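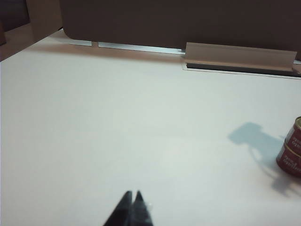
What kind of music did Gornska play?
Mostly slow doom metal with an accordion in it, though the band preferred the word "heavy" and left the accordion off its posters.

Gornska was a doom metal duo from Bosville, made up of Jayanthi Shetty (vocals, bass, accordion) and Ivars Avotiņš (guitar, drums, most of the arguing). It released two albums, Flirport and Siliņa, and played live less often than it announced.

History
Shetty and Avotiņš met while sharing a rehearsal room with a covers band, whose bookings always ran over. Their first songs were written in whatever time was left, which may explain why the early ones stop so suddenly. Once they had a room of their own the songs grew longer, and the title track of Flirport lasts 18 minutes, four riffs included.
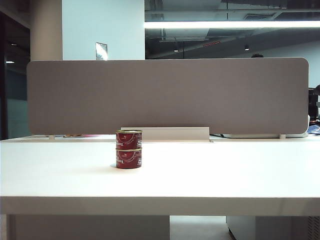 The album was recorded in February in an unheated hall, and the guitar drifts out of tune at much the same pace as the singer's patience. Reviewers called this atmosphere. The first pressing ran to 994 copies, a figure the pressing plant never explained and the band took to printing on its shirts.

Siliņa, the second album, is faster and better played, and is therefore the one that fans tend to leave on the shelf. Avotiņš had bought a second cymbal by then and uses it throughout.

Style
The vocals move between a low growl and something close to hymn singing - sometimes within the same line. Lyrics deal with ferries, bad harvests and the sea, usually in that order. The accordion carries most of the melodies and was, according to Shetty, the only instrument in the band loud enough to need turning down. 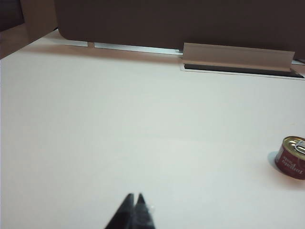
A small tin with a dark red label and a ring-pull lid.

Split
The duo stopped playing after Siliņa without an announcement. Shetty went on to teach accordion, while Avotiņš joined the covers band.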